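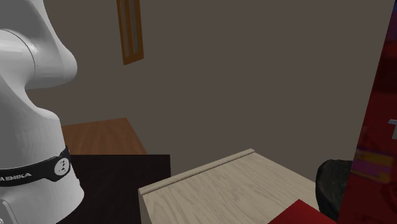 Makholm rules

The Makholm rules are a voluntary set of reporting rules for simulated tabletop manipulation, meaning tests in which a computer model of a robot arm picks up, moves or puts down computer models of household objects. They were drafted at the Makholm workshop and are maintained by Cisance, a small software group. Supporters call them a standard. No standards body has adopted them, and the word does not appear in the text of the rules themselves, which uses "good practice" throughout.

Background

Before the rules, results from simulated tests were commonly reported as a single success rate. Readers were seldom told what counted as a success, how the objects had been placed at the start, or whether failed runs had been dropped. Ileana Lungu, who wrote the first draft, argued that two labs could run the same task in the same simulator and report scores that had nothing to do with each other. Her draft was circulated in October and had 13 rules. The version now in use has 7. The other six were merged or removed, and no record of the discussion has been published, so it is hard to say whether the shorter list reflects agreement or fatigue.

The rules

1. State the success condition before any run is made, in words a reader could check against a recording.
2. List every object in the workspace, including those the arm is not meant to touch.
3. Report how starting positions were chosen and the limits within which they could vary.
4. Count a run as failed if the object is released outside the target, even if it later comes to rest there.
5. Report contact between the arm and the work surface separately from the success rate.
6. Keep all runs, including those that ended in a simulator error.
7. Publish the physics settings used for friction, mass and contact.

Rule 2 is often skipped. Extra objects affect both the approach path and the camera view, and a bowl set close to the edge of a surface is a different problem from the same bowl in the middle of it. The rule asks for a list and says nothing about layout, which critics regard as its main weakness. 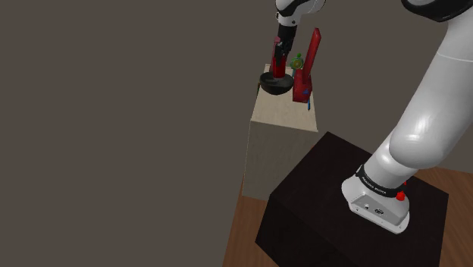

Rule 4 has caused the most argument. Under a strict reading, an object that is dropped on the rim and rolls into the bowl is a failure, though most people watching would call it a success. Under a loose reading, the rule has no effect. The commentary published with the rules supports both readings in different paragraphs.

Rule 7 is widely praised and poorly followed. Friction values can be tuned until a grasp holds, and a published value tells the reader only what was used, with no hint of how many others were tried first.

Red object, black gripper and dark bowl in simulation are typical of the object sets to which the rules are applied; see Grasp reporting, below.

Grasp reporting

An appendix covers grasping. It asks authors to say which part of an object is held, the direction of its long axis, and whether the grasp was planned or reached by trial. For cans and other cylinders it recommends reporting upright and tilted grasps separately. The appendix is optional, and a paper can claim to follow the Makholm rules without opening it.
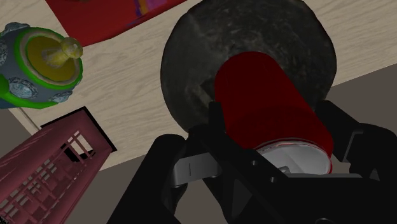 Simulated gripper holding a red can in front of a dark bowl.

Claims and evidence

The usual claim made for the rules is that they make results easier to repeat. The evidence is thin. The only comparison in circulation was done by Drunon, which sells training courses on the rules, and it covered 2 labs. The labs agreed more closely after adopting the rules than before, but they had also switched to the same simulator version in the meantime, and the report does not separate the two effects.

Raluca Nedelcu has questioned whether any reporting rule can repair the larger gap between simulated and physical tests. A simulated object has exactly the weight and surface its file gives it. Her review notes that the rules contain no requirement to repeat even one run on hardware, and that a score may satisfy every rule while saying little about a real arm on a real table.

Compliance

There is no audit. Authors declare compliance themselves, usually in a footnote. Cisance keeps a public list of compliant projects, but inclusion is by request and no project is known to have been removed.

The Tanabe checklist, a rival document, requires that full recordings be shared and is stricter on starting positions. It has fewer users. Some authors cite both, although the two conflict on runs that end in a simulator error: Tanabe permits these to be repeated, while rule 6 requires that they be kept.

See also

Tanabe checklist
Success rate
Physics settings in simulation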